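A **mesh office chair** is a swivel chair for desk work whose backrest, and sometimes seat, is made of an open woven fabric stretched over a rigid frame. The fabric takes the place of the foam and upholstery used in padded task chairs. Mesh chairs are common in shared offices, home workrooms and workshops with desks along the walls.

## Construction

The backrest frame is usually molded from nylon or a nylon and glass fiber blend. The mesh is knitted from polyester or elastomer yarn and held at its edges by a plastic strip pressed into a channel in the frame. Tension is set at the factory and can't be adjusted by the user. On most designs the weave is loose enough that objects behind the chair remain faintly visible through it.

The seat may be mesh or a foam pad on a plywood or plastic pan. Mesh seats are cooler but need a stiffer front edge, which some users find hard under the thighs. The seat is bolted to a tilt mechanism, which sits on a gas cylinder. The cylinder fits by taper into the hub of a base with casters. No fastener holds the taper; the sitter's weight keeps it seated.

## Headrest

A headrest is an optional part on many models. It is carried on a short post clipped or screwed to the top of the back frame, and it may slide up and down, tilt, or both. Contoured headrests have a shallow curve meant to meet the back of the skull or the upper neck. They are of most use when the chair is reclined, and do little for a person leaning forward to type.
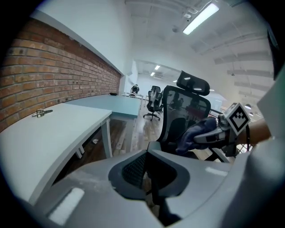 *Mesh chair with a contoured headrest, seen from behind, in a room with desks along a brick wall.*

## Placement and flooring

Chairs are supplied with either hard or soft casters. Soft casters, with a polyurethane tread, are intended for wood, tile and other hard floors. Hard nylon casters are intended for carpet and may mark a wooden floor if grit collects in the tread. A reclining chair needs clear space behind it, and a model with a headrest needs more than one without.

Armrests that don't drop below the desktop keep the chair from being pushed fully under. Where desks stand in a row, this decides how much of the walkway the chairs take up.

## Wear and repair

Mesh loses tension over time, first at the lumbar area. A sagging panel is normally replaced together with its frame. The Kalla repair workshop kept a log of 1,624 chairs received for service, of which 223 were rejected for torn or slack mesh. Negin Pakzad, who compiled the log, listed gas cylinders and casters as the parts most often replaced.

Dust is removed from the weave with a soft brush and a vacuum cleaner on low suction. Solvent cleaners can weaken elastomer yarn.

## Variants

- **Full mesh:** mesh back and seat. The Kullik pattern uses a separate frame for each.
- **Mesh back, padded seat:** the usual low-cost form.
- **Split back:** 2 mesh panels joined by a flexible spine, as in the Gilchrist.

## See also

- Task chair
- Gas spring
- Caster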